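Gudano washroom refit: progress to end of September

Work on the shower area is on programme. The dark grey shower system is fixed to the textured wall: rain head, riser, handheld head on its slide bracket, lever mixer valve below the shelf. Fittings were supplied by Hikness. 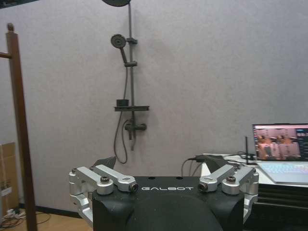

Gasser would prefer the slide bracket set lower for seated users, and asks that this be settled before sealing. Ruteo has quoted 3 hours' labour — no new parts. Spend to date is 1,298, within the allocation. Sealing is booked for Saturday.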